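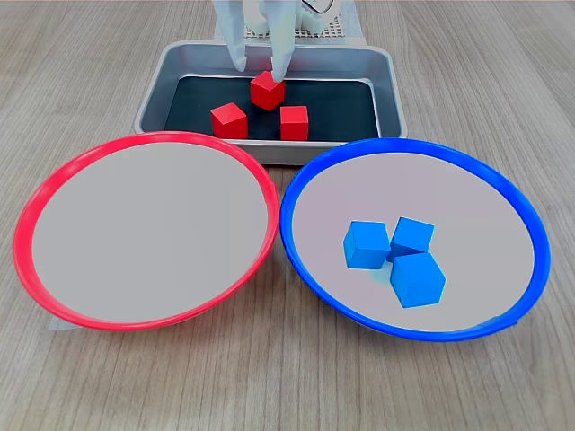
Red cube, metal tray.

Filed under: Books, Reading Life, Thrillers

So I finally finished The Endale Ledger, and I have been boring everyone in the house with it ever since. It was sitting in my pile from the spring and I kept picking up other things instead (shorter things, mostly, with bigger print). Then October came, the evenings went dark, and I thought, right, a big fat mystery and a blanket.

It's set in Penlow, a little harbour town that has seen better days, and it starts with an accountant coming home to clear her late aunt's house. I know, I know. How many books have started with somebody clearing a dead relative's house? I must have read a dozen. But this one gets going very quickly. By the end of chapter 2 she has found a ledger behind the boiler, and the sums in it belong to a company that was meant to have closed before she was born. The company is called Flirar, which I could not work out how to say for the entire book. I settled on "flyer-ar" and then my sister told me she'd been saying "flirrer". We still don't agree.

What I loved most was how much of it is about paperwork! That sounds like an insult and I promise it isn't. The heroine is good at her job, and you get to watch her being good at it. She notices a rounded figure where there shouldn't be one, she rings somebody up, she gets put on hold, she goes and makes toast, and I was completely gripped the whole time. There's a scene in the county records office, all done in whispers because the woman on the desk is strict about noise, and I had to put my tea down.

The middle does sag. I'm going to be fair about that. There's a long stretch where she goes off to Tilton to look for the aunt's old business partner, and for what felt like 100 pages it's mostly driving and feeling sad in cafés. I don't mind a bit of feeling sad in a café, but we'd left a locked desk back in Penlow and I wanted to know what was in it. I nearly skipped ahead. I didn't, and I'm glad, because a small thing about a bus timetable gets mentioned in the Tilton section and it matters a great deal later on.

The romance I could take or leave. He mends boats, he's kind, he has opinions about soup. Fine! He's pleasant company and he stays out of the way of the plot, and when he does turn up near the end it's useful. I've read far too many of these where the nice man with the boat is secretly the murderer, and I spent a good chunk of the book eyeing him with suspicion. I won't say if I was right.

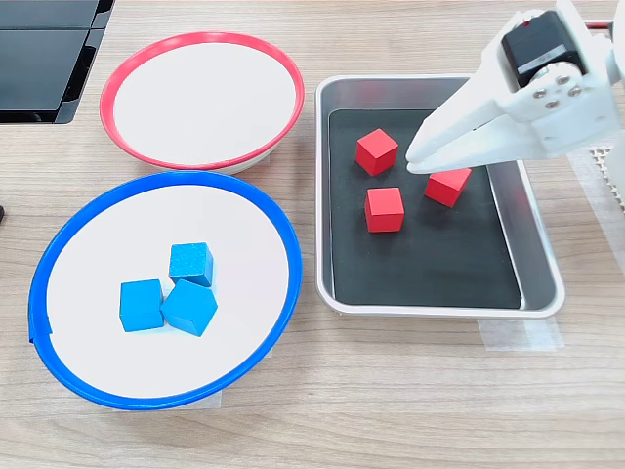 Do you need to have read the first Endale book before this one?

I hadn't, and I followed it without any trouble, though the detective inspector makes a couple of remarks about an old case that clearly mean more if you have.

I've since ordered the first one from the library. There were two people ahead of me in the queue, so that tells you word is getting round.

Now, the ending. I'll be careful. The chapters get shorter and shorter from chapter 83 onwards (yes, 83, they are tiny, some of them are barely a page) and I read the last lot standing up in the kitchen while the pasta boiled over. I'd guessed the who. I had not guessed the why, and the why was sadder than I expected from a book with a lighthouse on the cover. One of the minor characters, the one who runs the post office, gets a speech which I went back and read again straight after. It would have been easy to make her a comic turn and leave it there.

There is one loose thread that bugged me — the missing page from the ledger. We're told it exists, we're told who had it, and then unless I dozed off it never comes up again. If you've read it and you know, please put it in the comments with a big spoiler warning on top. I've been back through the last few chapters twice and I can't find it. Maybe it's being saved for book three.

I'd also say the print in the paperback is on the small side, and the map at the front has the harbour on the wrong side of the church, going by what happens in the storm chapter. I did say I've been boring people about this.

If you like your crime on the quiet side, with more account books than car chases, I think you'd get on with it very well. There is one nasty bit in the boathouse that runs to 15 lines at most and you can see it coming, so squeamish readers can hop over it. My mum did, and she enjoyed the rest.

I've passed my copy on to next door and told them not to talk to me until they've got past Tilton.
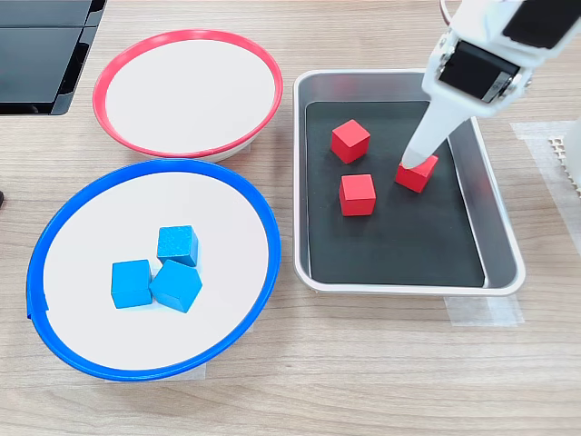

What I'm reading next

A ghost story, I think, while the nights are right for it. I've got a thin one about a schoolhouse on the moors that I bought purely for the cover, and a much longer one that everyone was talking about last winter and I was too much of a coward to start. Probably the thin one first. I'll read it in daylight and report back.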